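Rel & Belief, unit 5 handout: Pilgrimage
notes from lecture, cleaned up a bit, not a substitute for the reading

Housekeeping first
Short paper due in May, 900 words, bibliography not counted. Sections meet in the Mekdale building, same room as before. Bring the Domański chapter, printed if you can.

What counts as pilgrimage?

Working definition for this unit: a journey to a place held to be sacred, made for a religious purpose, with some return home expected. Every piece of that gets argued over. Does it need to be a journey? (Interior pilgrimage, labyrinth walking, reading a travel account in a cloister as a substitute for going.) Does the place need to be sacred beforehand, or do the visitors make it so? What about people who go and stay?

Terms you need:

Shrine – a place or container associated with a holy person, object or event.
Relic – body part of a holy person, or something they owned or touched. Medieval Latin writers are looser with this than we are.
Votive – something given in fulfillment of a vow, or in asking. Wax limbs, candles, small paintings, crutches left behind.
Circumambulation – walking around a sacred object or site. Kaaba, stupas, Mount Kailash.
Darshan – seeing and being seen by the deity. Keep the second half of that, students always drop it.

Turner and communitas

Victor and Edith Turner, 1978. Pilgrimage is like a rite of passage: separation, a middle stage (liminal, or "liminoid" when it is voluntary), then return. In the middle, ordinary rank loosens. Rich and poor walk the same road, eat the same bread. The feeling that comes out of it they call communitas.

Strong points: explains why pilgrims talk about strangers becoming family. Explains why authorities get nervous about crowds on the road.

Weak points: a lot of fieldwork doesn't find it. People travel with their own village, keep to their own caste or parish, complain about the others. Status comes along in the luggage.

Eade and Sallnow

1991 volume, Contesting the Sacred. Shrine as an arena for competing discourses. Clergy want one thing, the sick want another, the local shopkeepers a third. The shrine is almost a blank that takes what people bring to it. Criticism: too empty? Places do have histories and shapes, and you can't pour just anything into them. Coleman has a good piece on getting past the either/or, see list.

Cases we did

Hajj. Required once in a lifetime of Muslims who are able. Fixed dates in the lunar calendar, fixed sequence. Ihram: the state of consecration, and also the name for the plain clothing. Compare with Turner, it's the case that fits best on paper. Then ask who arranges the tents.

Camino de Santiago. Fell off badly after the Reformation, revived in the twentieth century. Many walkers now say they aren't religious. Is it still pilgrimage? Ziółkowski's answer in section was that the walking does the work whatever you beleive. Rafferty disagreed, said without the tomb at the end it's a long hike with stamps. Both fine positions, both need evidence.

Kumbh Mela. Bathing at river confluences, rotating among four cities. Scale is the obvious thing, but look at the order of procession of the akharas. Rank very much not suspended.

Shikoku. Circuit of 88 temples linked to Kukai. No single end point, which messes up the there-and-back model. Pilgrims are said to walk with Kukai himself (dogyo ninin, two traveling together).

Going by proxy

Often skipped. You could pay or ask someone to go for you, sometimes in a will. Late medieval wills have plenty of these. Hajj by proxy (badal) is allowed under conditions, e.g. for the dead or the permanently sick. So whose merit is it? Connects back to unit 3 on intention. Also virtual pilgrimage, live streams from shrines, apps. Dr. Witkowska will take this part next time so only the outline here.

Questions for section
Pick one before you come.
If most visitors to a shrine are tourists, at what point does it stop being a shrine?
Does hardship matter? Would a bus do?
Why do people bring things home (water, soil, badges)? Is the souvenir a relic?

Reading
Turner and Turner, chapter 1, skim the rest
Eade and Sallnow, introduction only
Coleman, "Do you believe in pilgrimage?"
Domański, the handout chapter on roads and vows

Paper: compare two cases from the list using one theory. One theory, please. Last year's had four and no argument. Questions on citations to Grażyna Michalski, office hours until 4 pm. Drafts welcome but no more than a page, and not the night before

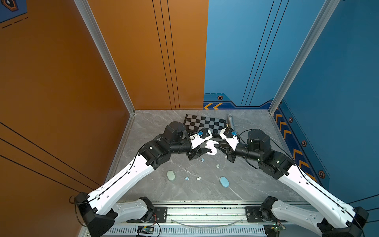
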